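The Last Stop for Small Things

By Jade Oakley
January 26, 2025

In the back part of the Belladov store in Relville, behind the shelves with curtains and lamps, there is a door with no sign. Behind the door they keep the things that came back, or that never left in the right way. A package was opened by a curious customer. An item was put down in the garden section and found in spring. Roland Horrocks has worked in this room for many years, and he calls it simply "the returns."

I asked him what people bring back most often. I expected that he would say shoes, or maybe kitchen machines. He said small things, always small things. A brush for the bath. A toy which the child already had. A soap dish, because the bathroom was painted and the color is wrong now.

Last year the room received around 4,000 pieces. Most of them cost less than a sandwich. It would be easy to throw everything away, and Roland told me that some stores do it. In Relville they sort by hand, and every piece gets a minute of attention.

The sorting starts in metal bins, and they are not beautiful. The gray walls are scratched and the floor of the bin has lost its shine in many places. One bin can hold a long-handled brush with a blue tip, something purple and white in the shape of a U, a small blue block and a clear plastic package, all together like guests at a wedding who do not know each other.
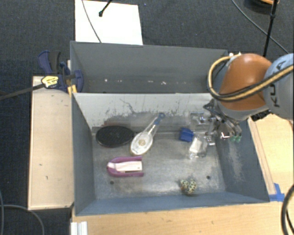

What Gets a Second Life

Roland makes his decision with the hands first. He turns the thing over, he feels the edges, he looks if the package can be closed again. If yes, the thing goes back to the shelf with a new sticker. If the package is torn but the thing is good, it goes to Skutetti, a small shop on the other side of the river, where the prices are very low and the owner does not mind a missing box.

In the first winter Skutetti took 333 pieces and sold almost all of them before the end of February. The brushes went fastest. I bought one myself, without a label, and I use it every morning for the tiles.

Things with a broken part are more difficult. They wait on a shelf with the name Tuhumury, after the repair evening which takes place in the old school. People there like a puzzle. On the evening when I visited, a man spent 30 minutes on the handle of a toy bucket, and he looked very content.

Roland does not speak much about waste. He prefers to speak about corners, and how dust collects there, and how he would like deeper bins next year.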